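Chapter 7

Teaching by Hand: Demonstrations Without the Robot

I put off writing this chapter for a long time, mostly because I kept changing my mind about the subject. In the first edition of these notes, learning from demonstration got four pages and a rather grumpy paragraph about how slow it was. I had spent most of one January pushing a robot arm through the same motion over and over, and I suppose it showed. Now it gets a whole chapter, and I like it enough that my students at Hallis have started to tease me about it.

So what changed? Mainly the way we collect the demonstrations. In Chapter 6 you met the two older ways of showing a robot what to do. You can grab the arm and move it yourself (kinesthetic teaching), or you can drive it from a distance with a joystick or a second arm (teleoperation). Both work, and both will make an otherwise patient person want to go home early. When you push an arm around, you feel its weight and its joints, and you end up moving like an arm instead of like yourself. When you drive one from across the room, you lose touch. You stop knowing how hard you're pressing, and you slow down to make up for it.

The third way is to leave the arm out of it. You give the person the robot's hand - only the hand - and let them do the job with it. They hold a gripper in each fist, pick things up, put things down, and a tracking system writes down where each gripper was and which way it was turned at every moment. Later you ask the robot to put its own grippers through the same path. I'll call these handheld demonstrations throughout the chapter, although you'll run into three or four other names for them in papers.

7.1 A small table-setting task

I want one example to carry us through all the math that's coming, so let me introduce the one we'll keep going back to. It comes from a study we ran in the Putgate lab, and the task couldn't be more ordinary: dishes and a spoon on a tabletop, two grippers, one person. I picked it over the flashier ones (we had a zipper task that I was very proud of) because everyone reading this has handled a spoon and a bowl, and you already have good instincts about what ought to be hard.

Think about a spoon for a second. It's thin, it's longer than the fingers holding it, and where you grip it decides where the other end goes. Tilt your wrist a little and the bowl of the spoon swings a lot. Your own hand fixes this all the time by rolling the handle between finger and thumb, and you never notice. A two-finger gripper can't roll anything. If the grip is bad, you either live with it or put the spoon down and try again, and both of those choices end up in the data. Keep that in mind for Section 7.4! 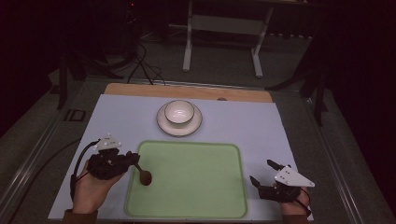 Figure 7.1. Table setting with two handheld grippers. The left gripper holds the spoon; the white plates carry the tracking markers.

Take a look at those white plates, because half of this chapter depends on them. The dots are reflective, and they are what the tracking system looks for. Once it has found enough of the dots on one plate, it can work out the plate's position and its orientation together, six numbers in all. We call that set of six the pose. The plate is bolted to the gripper, so if we know how the plate sits relative to the fingers (a fixed offset, measured once), we know where the fingers are too. That step from plate to fingers is a single matrix multiplication, and we'll write it out in Section 7.2.

I should warn you that the fixed offset is where beginners lose whole afternoons. I certainly did. If it's wrong by a small angle, every pose you record is wrong in the same direction, and the recordings look lovely when you plot them. Smooth curves, no gaps, nothing to worry about. Then the robot reaches for the spoon and closes its fingers next to it. My colleague Natália Jelínek caught our worst case of this by holding the fingertips still on one point and rocking the gripper every way she could. With a good offset, the computed fingertip stays put. Ours wandered around in a little circle. Exercise 7.3 has you do the same test on recorded data, and please don't skip it.

7.2 What we asked, and what we got

The question behind the study was simple to state. If you have a fixed amount of a person's time, are you better off spending it on handheld demonstrations or on teleoperated ones?

We gave each method the same number of working hours and the same people, and let the demonstration counts fall where they would. The teleoperated sessions gave us 188 usable demonstrations. The handheld sessions gave us 800. I remember reading those two numbers out loud and then asking Orlando Tamayo to run the count again (he had, twice already, and he was very nice about it).

Of course, a big pile of data is only worth something if a robot can learn from it. So we trained the same kind of policy, which we named Vallolwood after the street the lab is on, once with each pile. The handheld version did better on the bowl and the saucer by a comfortable margin. On the spoon it did better too, but by much less than I had hoped, and I spent a good while trying to find out why.

Part of the answer was reach. A person's arms aren't a robot's arms, and people will happily turn their wrists into poses that the robot can't get to at all. Out of the 800 handheld demonstrations, 273 had at least one moment like that. We had a few choices. We could throw those recordings out, or bend the path until the robot could follow it, or keep only the good stretches. Each one does something different to the data, and the third, which sounds the safest, gave us the strangest robot behavior of the lot. Section 7.5 is all about this, and I think it's the most fun part of the chapter, but you'll need the pose math first.

The other part of the answer was those second tries I mentioned. People who fumbled a grip set the spoon down and picked it up again, and the policy learned that too. It would sometimes put down a spoon it was holding perfectly well. You can see the sense in it, from the policy's side: it had been shown people doing exactly that, and it had no way to feel what they felt.

Before you go on

You'll want to be comfortable with rotation matrices from Chapter 2 and with the behavior cloning loss from Chapter 6. If quaternions still make you uneasy, reread the first 2 pages of Appendix B, which is all we'll use. The recordings for the exercises come in the Yordanov file format, described in the same appendix, and each file holds one demonstration with the left and right gripper stored separately. Load one now and plot the left gripper's path before you read the next section. Don't clean it up or smooth it yet. I'd like you to see what a person's hand looks like as raw numbers, little shakes and all, and to mark on your plot where you think the fingers closed. We'll check your guess in Section 7.3.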